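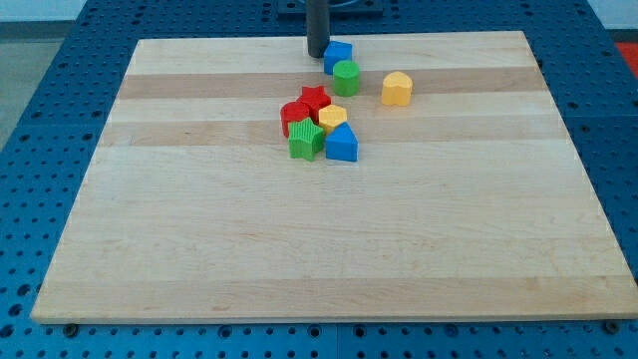
Grira shape blocks, review
Sunday, November 24, 2019

I bought these in May for a shape sorter that had lost half its pieces. They're plastic, small, and come in red, green, blue and yellow. The cylinder stands up fine on a flat board. The star is harder for little hands to turn the right way, and the heart gets picked first every time. Colors have held up after 30 or so trips through the sink.

No storage bag, so find a jar. I'd buy them again, but I wish the set had more cylinders.

4 out of 5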